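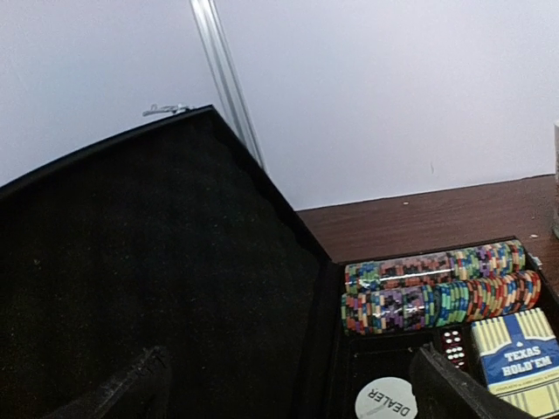 Wrist view, poker case task, lid up. Chips in both rows, dice in slot, DEALER button bottom of view.

Thursday, April. Bench 7, wall side.

Carried on with the rules sheet for lidded containers. The poker case is a good one to write rules against: it has a lid that swings, small latches, parts that roll and parts that slide. Most of what we agreed for the plain boxes holds, but four points needed rewriting. Notes here so the Prieto bench can follow the same sheet when they start on their cases.

1. Lid before contents

Old wording was "open container fully before reaching in". Too vague. Two operators read it as lid past upright, one read it as lid flat on the table. New wording: lid open and resting without support, and left alone until the contents are done. A finger may come near the lining or touch it lightly. It must not push the lid or use it as a stop. If the lid moves during a pick, the episode is flagged.

Also the lint. The black felt picks up pale specks and they show up well on the wrist view. Lint roller once at the start of the shift, then leave it. Cleaning halfway through a set gives us a change in the background that has nothing to do with the task.

2. Reset state

This is where most of our rejects come from. The sheet now says, for the start state:
- both chip rows full length, stacked on edge, colours in any order
- dice in the narrow slot, any face up
- card deck boxed, in its own compartment, printed side up
- dealer button in the tray, any rotation
- anything else on the table stays where it was at the start of the set

We talked about whether the button should be turned so the word reads the right way up. Decided no. Whoever resets will get it right for the first few and then forget, and we end up with a drift in the data that we didn't choose. Free rotation is easier to keep to. The same goes for chip colours. Sorting 300 chips by colour at every reset is not going to happen.

3. Glare

The chips are glossy and throw thin white streaks along both rows. Old rule said "no visible glare on target object", copied across from the Zindix sheet, which was written for matt cardboard. Can't be met with these chips under any light we have. Changed to: glare allowed on chips, not allowed over the whole face of the dice or the card box. If it is, turn the case, don't move the lamp. Lamp positions are fixed for the whole bench and are taped.

4. Speed and contact near small parts

Cap near the tray stays at 45 mm/s, measured at the fingertip, from the moment either fingertip is below the top of the raised lid. I'd like to see it start higher up but there is no easy mark to use, and the lid edge is something everyone can see. Above the lid, normal speed.

Grip force for the dice: 10 N as the upper limit. For the card box use less, the box will crease. Need to test what "less" means before it goes on the sheet. Leaving that line blank for now, please don't fill it in from memory.

Stop rule unchanged - one hand free for the stop button at all times when the arm is live, including during resets. Arm must be paused for resets, fingers clear of the tray. Seen this skipped on the other bench. A quick reset with the arm still live counts as a safety breach even if nothing happens, and goes in the book as one.

Flagging

Cisidberg want three codes only: good, flagged, void. Our local codes (L for lid moved, R for bad reset, G for glare) go in the comment field after theirs. Keep them to one letter. The export from Clallileo drops anything after a comma, so use a space between letters.

Open points

Latches. The sheet says nothing on closing. If closing becomes its own task we need a rule for what counts as latched - both catches down, or lid flush? My vote is catches down.

Chips that tip over mid-row. Void or flagged? Leaving as flagged until next review.

Printed copy of the sheet is in the bench drawer, old one is crossed through. Bin any others you find.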